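Blog > Kitchen > Bread

My first month of sourdough rye

So I have finally done it, I have a rye starter that lives on top of the fridge and I am a little bit in love with it! It came from Aparecida Peixoto, who handed me a jam jar of gray sludge in the library parking lot and told me to feed it twice a day and stop worrying. I managed the first part.

The first loaf was a brick. I cut it with the big knife and then with the bread saw, and in the end I toasted the slices until they gave up. The crust tasted wonderful though, dark and sour with a bit of caraway, and that was enough to keep me going.

What changed everything was a recipe from Benedito Xavier, who used to bake at the Wodstead market. His dough is much wetter than mine was (530 grams of flour, and so much water that you can't knead it, you just stir it with a wet spoon and scrape it into the tin). It felt completely wrong. I did it anyway, left it by the radiator until little pinholes opened on top, and baked it hot and then less hot for a good long while.

Then you have to leave it alone for a whole day before slicing. A whole day! I walked past that loaf so many times. But the crumb was moist and even, no gum at all, and it kept getting better until the last heel was gone.

I also love how much this bread wants a plain wooden surface under it. Pale butcher block is my favorite, with the strips all slightly different shades of light brown. Flour brushes off it easily and it makes a dark loaf look even darker.
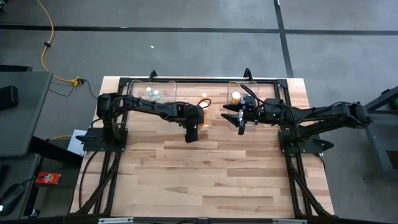 What I'm baking next

Rosimeire Mendonça swears by soaking old bread in hot water and stirring it into the new dough, so I've been saving crusts in the freezer. I also want to try a seeded one, with sunflower and flax and maybe pumpkin if I can get a bag that doesn't cost the earth.

And two small notes for anyone starting out this February: buy the tin with the lid, and write the feeding times on the jar. I forgot mine for a whole weekend and it came back bubbling after one good meal, so they are tougher than they look.

If you have a favorite thing to put on rye, please tell me in the comments. I'm on butter and radishes at the moment and very happy with it.

Get new posts by email. Sign up for the newsletter.

Contact | Back to top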